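3.2. Ranger, poser, laisser traîner : le plan de travail dans les foyers enquêtés

Il nous faut maintenant revenir, un peu plus longuement que nous ne l'avions prévu au départ, sur ce que les personnes rencontrées appellent volontiers « le coin où l'on pose ». L'expression est revenue si souvent dans les entretiens que nous avons fini par l'adopter nous-mêmes, entre nous, puis dans nos grilles de codage. Elle désigne cette portion du plan de travail, parfois d'un buffet ou d'une desserte, où se côtoient des denrées, des emballages et de menus objets de la maison qui n'ont, à proprement parler, rien à faire ensemble.

La littérature sur les espaces domestiques a longtemps traité ce voisinage comme un défaut de rangement. Humaira Ghumman, dans son étude des cuisines du quartier Bukhari, proposait déjà d'y voir une forme d'écriture du quotidien : ce qui est posé en évidence rappelle ce qu'il faut finir, rendre, racheter ou donner à la voisine. Nous lui devons beaucoup, et nos propres carnets lui donnent très largement raison. Sur les 774 notices recueillies à Nornon et à Tukix, plus de 400 mentionnent au moins un objet laissé en vue « pour ne pas l'oublier », formule que nous avons entendue dans la bouche de personnes de tous les âges (et, nous l'avouons de bonne grâce, dans la nôtre).

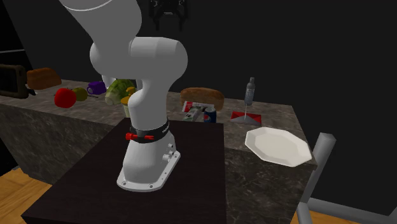
Figure 4. Plan de travail marbré gris-brun portant des aliments, des paquets et des objets ménagers (vue de synthèse).

Cette fonction de mémoire ne va pas sans négociations. Dans les foyers de deux personnes, le coin est souvent partagé tacitement, chacun reconnaissant ses affaires et contournant celles de l'autre avec une délicatesse qui nous a parfois touchés. Dès que le foyer s'agrandit, les choses se compliquent : une mère de famille de Tukix nous racontait que les goûters et le courrier s'y disputaient la place depuis la rentrée, et qu'elle avait renoncé à trancher. « Je pousse, me disait-elle, et puis le soir ça a repoussé. » Neuf enquêtés emploient d'ailleurs ce même vocabulaire végétal, sans que nous l'ayons suggéré.

On aurait tort, cependant, d'opposer trop vite les maisons ordonnées aux autres. Plusieurs participants de Nornon vident entièrement leur plan de travail avant de recevoir, et le regarnissent le lendemain à peu près à l'identique, comme si l'arrangement avait été appris par cœur. Les visites répétées du mois de juin, sur lesquelles nous reviendrons en 3.3, nous ont permis de suivre quelques-uns de ces retours. Le pain regagne son angle, les sachets de thé leur bout de mur, et les clés, quand il y en a, se remettent près de la porte.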